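Drornia 2 review: a task planner for small assembly cells

Filed under: Reviews > Robot Software > Planning and Control

Drornia is a task-level planning and execution package for single-arm cells. It is sold by Workberg, runs on an ordinary Linux workstation, and sits between a perception stack and the controller of the arm. Version 2 replaces the old state-machine editor with behavior trees, adds a frame manager, and ships with a rewritten motion planner. We ran it for a month on a desktop computer assembly task: memory modules and a processor picked from a fixture board and placed into a Dell motherboard inside its case.

The task suits a review of this kind. The parts are rigid, the tolerances are small, and the approach directions are few. A planner that handles memory modules badly will show it within the first hour.

Installation

The package installs from a single archive. The license server is separate and wants a fixed host name, a requirement mentioned only in the release notes. Drivers for the common arms are included. Ours connected on the first attempt, although the default joint velocity limits were lower than those in the arm's own configuration and had to be raised by hand in two files. The values in the two files are not checked against each other. If they disagree, the planner uses one and the execution monitor uses the other, and every fast move ends in a tracking fault.

Workberg should fix this. It cost us an afternoon.

Frames and fixtures

The frame manager is the best part of the release. Each fixture is described once, in a text file, with its slots as child frames and an approach vector for each slot. The fixture is then located in the cell with a touch-off routine or a marker, and everything below it in the tree follows. Slots can carry a type, a grip width and an insertion depth. Moving the whole board and touching off again took less time than editing a single waypoint did in version 1.

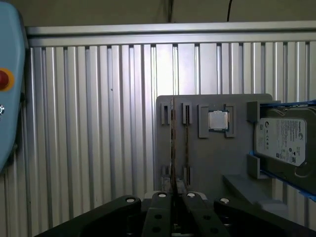 Gripper at the fixture board, with two memory modules and the processor in their holders and a Seagate drive at right.

Memory modules standing on edge are awkward for a camera on the wrist. Seen nearly edge-on, a module gives the depth sensor very little to work with, and segmentation tends to merge it with its holder. Drornia lets the user mark a slot as "trusted", in which case perception is asked only whether the slot is occupied, and the pose comes from the fixture file. With trusted slots the pick succeeded in all our logged runs. With perceived poses it did not, and the error was nearly always in rotation about the long axis of the module.

The processor holder was easier. A flat metal face with square corners is a good target, and the built-in rectangle detector locked onto it without tuning. Under direct light the highlight on the heat spreader pulled the estimate sideways. A shorter exposure cured that.

Collision checking deserves a note. The fixture file accepts a mesh, but the planner pads every mesh by the same margin. Set the margin large enough to be safe around the case and the fingers can no longer enter the space beside a slot holder. Set it small enough for the holders and the arm passes closer to the back wall of the cell than we liked. Per-object padding exists in the configuration schema and is ignored at run time. Workberg support confirmed this and gave no date for a fix.

Motion planning

The new planner is a sampling planner with a trajectory optimizer behind it. Median planning time for a free-space move was 338 ms on our machine, and the spread was tolerable. Paths are smooth and rarely odd. Straight-line segments are requested explicitly as tree nodes, and the planner will refuse a segment that passes near a singularity instead of quietly bending it. We prefer the refusal.

Goal sets work as advertised. Given several valid wrist orientations for a grasp, the planner selects one from which the next move is also feasible. In version 1 this had to be scripted. Lookahead is limited to one step, so a long chain of constrained moves can still end in a dead end at the case. The tree then needs a recovery branch.

Working inside the case

Placing parts in an open computer case is harder than picking them. The drive cage overhangs the top of the motherboard, power cables loop in from above, and none of the wiring appears in any CAD file. Drornia can build an occupancy map from the wrist camera and add it to the collision world. The map is coarse. At the default resolution the power wires became a solid block and shut off most of the approach to the memory slots. At a finer resolution the wires resolved properly and planning time tripled.

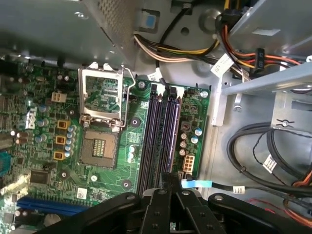 Our compromise was a keep-in volume: a box above the socket and the slots inside which the occupancy map is ignored and only straight vertical moves are allowed. The tree enters the box from a fixed point and leaves by the same one. It is a crude device, but it is supported directly by a node type and took ten minutes to set up.

Alignment to the board is done from two features chosen by the user. We started with mounting screws, and changed to the ends of the memory slots after finding that the white latches gave a more repeatable fix. The alignment node reports a residual, and the tree can branch on it. Above our threshold the arm backs off, takes a second view and tries again. This is simple to build in the editor and easy to read afterwards.

The processor socket should be treated with more respect. Bare contact pins do not forgive a lateral search under load, and the stock insertion node will perform exactly that search if its defaults are left alone. Turn the spiral off, lower the force ceiling, and add a check that the retention plate is open before the arm descends. The plate check is a template match and can be written in a few lines of Python. A proper example in the documentation would have been welcome.

Force control for the memory modules is competent. The insertion node exposes force limits, a compliance frame and a timeout. It does not expose the contact filter, so we could not separate latch noise from a false contact on the slot edge. The compliance frame defaults to the tool flange – for a module held at the fingertips, it needs to be moved to the bottom edge of the part.

Logging and tooling

Every run is stored as one file containing the tree state, joint data, wrench data and camera stream. The replay tool scrubs smoothly and marks each node transition on the timeline. Files are large. Export to open formats works, but drops the residuals from the alignment nodes, and those were the numbers we wanted most.

The tree editor is quick up to a few hundred nodes. Undo covers node edits and excludes parameter edits. We lost a set of tuned gains to this on a Thursday and now keep the parameter files in version control.

Alternatives and price

Xiao's planning suite has better perception and a proper per-object margin, but its execution layer is closed and its logs are thin. Zanen is cheaper and adequate for pick and place in open space. It has no insertion node worth the name. Drornia costs 2,070 dollars per cell per year, with support by email.

Verdict

Drornia 2 is recommended for cells with well-defined fixtures and a user who will read the parameter files. The frame manager and the replay tool justify the upgrade from version 1. Cells with a lot of loose cabling should wait for per-object padding. We will retest when it arrives.

Last updated: November

Comments (3)

cellblock24
The velocity limit mismatch is still there in the latest patch. We symlink the two files. Works if your driver does not rewrite them on startup. Ours does on some arms.

tcp_offset
Did you try trusted slots with a worn fixture? Ours drifted after a lot of cycles and the occupancy check kept returning true while the grip was off center. We touch off every 20 cycles now.

mlowry_controls
Residuals can be recovered from the raw run file if you read the node events directly. The field is undocumented, and it is in meters even when the rest of the file is set to millimeters.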